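Körbe & Roboter, Regeln für den Werkstattboden

Stand Oktober, zusammengetippt zwischen Tür und Angel. Ergänzungen an Duangjai Sukprasert, bitte nicht auf Zettel.

**Griffe nachrüsten**
- Bügel immer über die kurze Strecke, quer zum Korb. Längs kippelt.
- Kabelbinder: auf jeder Seite mindestens einer, fest anziehen. Überstand bündig abschneiden, sonst bleibt der Greifer dran hängen
- Nach 34 Hüben nachziehen. Ja, auch wenns noch gut aussieht.
- Kanten am Bügel mit dem Daumen abfahren. Grat? Schleifpapier, 2 Minuten.

**Boden**
- Kabel hochbinden oder an die Wand. Omniräder mögen keine Kabel, die kleinen Rollen ziehen alles ein
- Stecker nie auf dem Boden liegen lassen, wenn gefahren wird
- Fegen vor dem ersten Lauf, nicht danach. Krümel setzen sich in die Rollen.

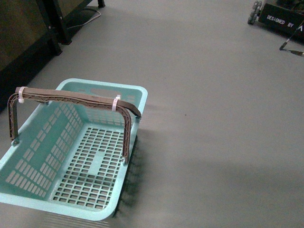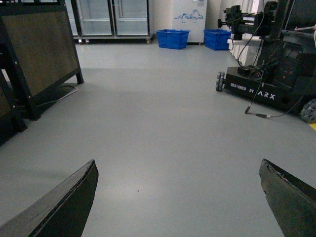 **Finger**
- Kanten einmal am Tag anschauen. Ausgefranst = Tauschliste, abgeplatzt = sofort tauschen
- nicht mit Spiritus ran, lauwarmes Wasser und Lappen reicht
- Ersatz liegt im Evotach-Kasten, Fach 153. Letztes Paar genommen? Bescheid sagen!!

**Abstand**
- 2000 mm um die Basis frei, solange die Arme Strom haben. Gilt auch für Leute die "nur kurz" was holen
- Not-Aus in der Hand, nicht in der Tasche
- Korb erst hinstellen, dann freigeben. Nie umgekehrt.
- Beladen nur nach Freigabe, leer testen geht imer

Protokoll: Formular 343, Ordner Brarnudeck. Korb, Griff, Kürzel, Uhrzeit. Wer nach 17 Uhr noch fährt trägt sich vorher ein und macht danach den Hauptschalter aus.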